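Subject: Re: [cell-practice] Draft 6, section 2: background and surface rules

On the Skuldale draft, Palero wrote:
> Section 2 now requires that any covering on the work surface be
> recorded by type before a session starts. We think one word
> (plain, patterned, pictorial) is enough. Comeo has already logged
> 2753 sessions this way and had no complaints.

No complaints from whom? I have no quarrel with writing down what's on the table. My trouble is with the one word. "Pictorial" would go on the form for our cloth, and it would tell a reader next to nothing. Half of ours is bright blue stars and half is dark meadow, and a pale gripper target behaves very differently on each -- at least in our hands.

The draft also says nothing about folds. If a cloth may be creased, say so. If it must be flat, say how flat, and who checks. I'd rather have no rule than one that everybody signs and each site reads its own way.

And 2753 sessions logged is a count of forms. Did anyone at Comeo go back and compare even a few of them against the footage? Bạch tried that on the last draft and the two readers disagreed often enough that they gave up on the column.

My proposal: drop the one-word field, require a still of the surface with both arms in place, and add a line for anything left on or beside the cloth. Otherwise I'll vote against section 2 in September.

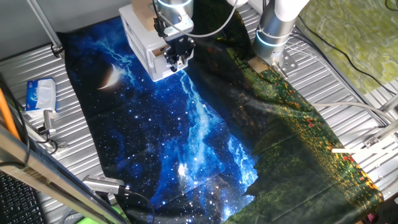 Two-arm cell, printed cloth on the ridged table. "Pictorial" under draft 6.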